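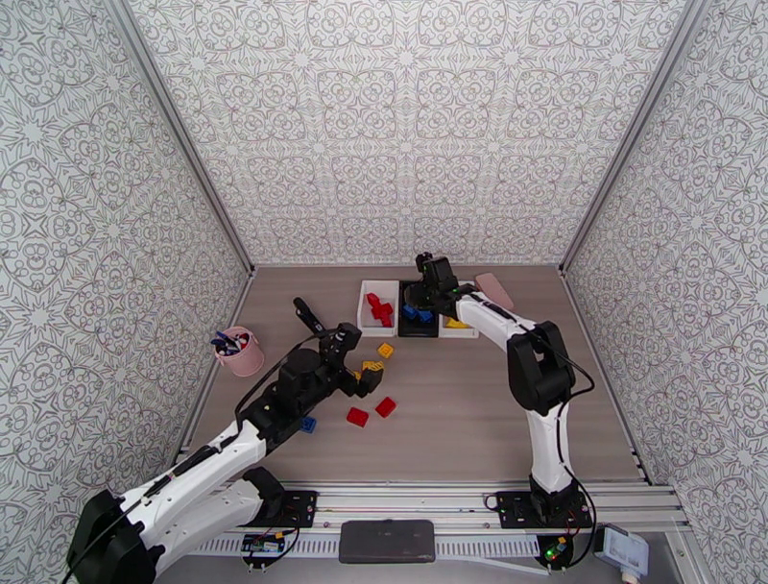

Both arms mid-sort, left one going for the yellows.

bondow_b: Planner keeps sending the left arm to yellow while the reds wait. 507 episodes in and it still has a favorite color. Cost weights or perception?

HolzerD: Perception. That wallpaper is a feature detector's fever dream. Hang a bedsheet.

burgi_a: Disagree – two yellows that close together will look like one blob to any lazy segmenter. Log the masks first.

bondow_b: Masks logged, 346 frames. Two blobs, both yellow, both correct. The wallpaper stays.

HolzerD: Then it's your weights, and I still hate the wallpaper.

Comments (2)

imhof: Check the tie-break. Ours sorted by label, descending. Y is a long way down the alphabet.

nadja_o: Same bug here in July. Took me 2,441 lines of log to find one minus sign.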